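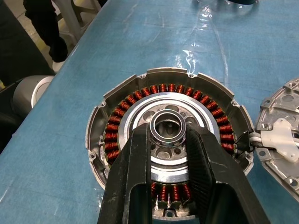

Recording good examples for a bearing-ring grasp

Part two of the motor teardown series, by Serena Santoro

In part one we got the bench ready and the controls talking to each other. Now comes the long, pleasant, slightly repetitive stretch where you drive the gripper by hand, over and over, and save each run so the learning system has something to copy. I love this part, and I'll try to pass on what I wish I had known when I started (some of which I learned from Mebrat Belay, who recorded far more of these than I did and has much better handwriting in the logbook).

We collected 166 runs of one task at our shop in Purham: close the two fingers on the bearing ring at the middle of an open motor, lift it clear, set it down on the table, and back away. The set is called Endale, after nothing in particular, and we recorded it with a little tool named Trurkow that saves the wrist camera view, the finger opening and the arm's motion together. If you use something else, the steps are the same and only the button names will differ.

What you need before you start

An open motor housing with the ring free to come out by hand. Check this yourself, every time! If you can't lift it with two fingertips, the gripper will only teach your model how to struggle.

A table covering in one plain color. Ours is blue, and the gray metal and the copper stand out nicely against it. A few scuffs and creases are fine.

A wrist camera that can see both fingertips when they are closed on the part.

A logbook, paper or otherwise. I like paper.

An emergency stop within reach of whoever is driving, and an agreement about who is driving.

Step 1. Write the task down as one sentence

Before anybody touches the controls, write a single sentence that says where a run begins and where it ends. Ours reads: "Start above the motor with fingers open, grip the bearing ring from both sides, lift it out, place it on the table, open, and rise." It took us most of an afternoon to agree on that. Mebrat wanted to end the run when the ring touched the table, and I wanted the rise included, so that the model would learn to leave politely without dragging the ring along. We kept the rise, and I'm still glad we did.

Tape the sentence up where you can see it. When you get tired, your runs will begin to drift, and the sentence pulls you back.

Step 2. Lay out the table, and leave some of the mess

Set the motor near the middle of the reach, open face up. Lay the end cover off to the side with its cables still connected if the teardown leaves them that way, but make sure the cables have slack and don't pass under the arm's path.

Now, resist the urge to tidy everything away. Our first batch was recorded on a spotless table, and the policy trained on it got confused the moment there was a bit of packing film behind the housing. So leave the clear plastic out in plenty of your runs. It throws bright highlights from the overhead lights, and so does a polished hub, and your model needs to meet that kind of shine early. Crumple the film differently now and then. Take it away completely for a while, then bring it back.

The one thing I would keep strict is the space right over the windings. Film, rags and loose cable should stay out of there, both for the copper's sake and for your nerves.

Step 3. Check the view at the moment of contact

Bring the gripper down slowly until the fingers meet the sides of the ring, and stop. Look at the wrist view. You want to see both tips, the upper edge of the ring, and enough of the hub around it to tell whether you are centered. The fingers will always hide some of the motor, and there's no getting around that with a camera so close in. What matters is that the contact itself is visible. If one tip is hidden, adjust the camera mount now and tighten it, because moving it halfway through a set makes the earlier runs hard to use alongside the later ones.

I also like to see a good stretch of the coil ring in the picture. All those copper teeth give the model a big, clear circle to find the center from, long before the small ring in the middle is easy to pick out.

Step 4. Drive slowly, then a little less slowly

Take nine practice runs and throw them all away. Please do throw them away! Your hands are learning, and you don't want the model to learn what your hands were doing in the first ten minutes.

After that, press record, pause for a breath, and begin. Come down in one smooth motion. Slow down when the fingertips are just above the top of the ring, straighten up so they will meet it evenly, lower, and close. Then wait for a short moment before lifting. That little wait is very useful later, when you want to find the grasp in the recording.

Try not to stop in midair to think. A long hover looks, to a learning system, like an instruction to hover. If you do need to think, stop the recording, go back to the start, and try again. It costs you less than a minute.

Step 5. Change one thing between runs

After each run, put the ring back and change something small. I work from a list so that I don't fall into favorites:

Turn the housing a little, so the notches in the rim face another way.

Slide the motor toward you, or away, or to one side.

Start the arm a bit higher or off center.

Move the end cover, keeping the cables slack.

Change the film.

Dim or brighten one of the lights.

One change at a time is plenty. You'll be surprised how varied the table looks by the end of a morning.

Step 6. Record some recoveries on purpose

Once you have a solid pile of clean runs, make some where you start out wrong. Come down with one finger nearly on top of the ring, notice it, rise a little, shift over, and finish the task properly. We made 32 of these out of our 166, and they changed the behavior of the trained policy more than anything else we tried. Without them, ours would land slightly off and push down on the edge as though it had no other ideas.

Mark recoveries with their own label in the log. Also label true failures, such as a dropped ring, and keep them in a separate folder. They are handy for testing, but don't mix them into the training set.

Step 7. Review the same day

Do your review while you still remember the runs. Play each one at double speed and ask whether it matches the sentence on the wall. I check the first frame, the moment of closing, the lift and the last frame, and give it a keep, a maybe or a no. The maybes go to the other person. Mebrat is stricter than I am about crooked grips, and I'm stricter about hovering, so between us we are fairly hard to please.

Give each kept run a name that will still make sense in January. Ours carry the task, the driver's initials and a run number. Run 891 is my personal favorite (the numbering carries on across all our tasks at Fakavo, which is why it's so high), and I use it to show new drivers what a calm approach looks like.

Step 8. Train early, then go back to the table

You don't need the whole set before your first training run. Train on what you have after the first good session, watch where the policy goes wrong, and record more of exactly that. In our case it was reaching too shallow, so that the tips closed on only the top edge of the ring. We went back, recorded a batch with a slower, deeper final approach, and trained again.

Keep the motor and the covering set up between sessions if you can spare the table. In part three we'll split the set for training and testing, and I'll go through the settings file line by line.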